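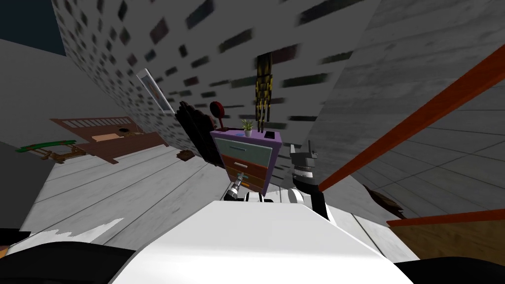

How I look after Follero
By Elif Naz Kocabaş, Morneck Robot Workshop
June 9, 2018

When I tell people my job is looking after a robot, they imagine me with a spanner and oil up to my elbows. Well, I do own a spanner! But a lot of my work happens on a computer, in a pretend room, with a pretend copy of the robot. I'd like to tell you about both halves.

My robot is called Follero. It has a smooth white body with black parts at the sides, and two arms. At the end of each arm is a gripper, and a gripper is the robot's hand. It doesn't have a palm or a thumb like yours, just stiff fingers that close on things. Try picking up a pencil with only two fingertips and your wrist held still and you'll get the idea (it's harder than it sounds, and you'll probably drop it).

The pretend room

The job we're teaching Follero at the moment is opening drawers. You've been opening drawers since you were tiny, so you don't think about it any more. Follero has to think about all of it. Where is the handle? How far away is it? Which way does the drawer slide?

If we tried all this out on real furniture, we'd soon have a lot of broken furniture. So first we use a simulation, a bit like a computer game with no points and no baddies. Our simulation is called Justov. One of its rooms has a purple chest of drawers with a little spiky plant on the top, and I'm very fond of it. The top drawer is a greyish blue-green colour and the other two are orangey brown. There's a black chair right next to it too, so a robot has to be careful where it swings its elbow.

In Justov you look at the room from Follero's side of things, so you see its big white body underneath you and its grippers in front. Sometimes the whole room looks tipped over! The first time I saw that I tilted my head to match and got a sore neck. The floor slopes, the walls slope, and the poor chest of drawers looks ready to slide away. The computer doesn't mind a bit. It keeps track of which way is down using numbers.

We give Follero 2,000 tries at a drawer in the simulation before the real robot has a go. Pretend tries are cheap. If the pretend gripper bumps into the pretend chest, I press a button and start again, and the plant is fine.

The real robot

Now for the spanner part. Before the real Follero moves at all, I do my morning checks, and they take me 20 minutes if I don't stop to chat.

First I make sure the power is off. Then I wipe the gripper fingers with a soft cloth. Dust makes them slippery, and slippery fingers let go of handles. Next come the cables. I run my hand along each one and feel for pinches or rough bits. An arm bends and straightens all day long, and a cable that rubs on a corner will slowly wear through, like the knee of your trousers.

After that I check the screws at the wrists. Shaking works screws loose – think of a wobbly bike bell – and a loose wrist means the gripper ends up pointing slightly the wrong way.

Then the power goes on and I do my favourite bit, which has a long name: calibration. It means showing the robot exactly where its own hands are. Close your eyes and touch your nose. You can do that because your brain knows where your finger is. Follero has little sensors in its joints to do the same job, but they can drift a tiny bit. So I send both arms to a starting position, check them against a metal gauge, and tell the computer if anything is off. Ours is allowed to be 2 millimetres out. Any more and I go and find my colleague Akgül, who is better at this than me.

Last month Follero kept missing the handle. Every single time, just to the left. I checked the program, then the cameras, then the program again. It was one loose screw in the right wrist! I'd looked at it that morning and not tightened it enough. Now I give every screw a proper turn with the spanner, and I write it down in my notebook.

If you'd like to try being a robot, ask a friend to wear a blindfold and give them instructions for opening a drawer, one small move at a time. Mind your fingers when it shuts.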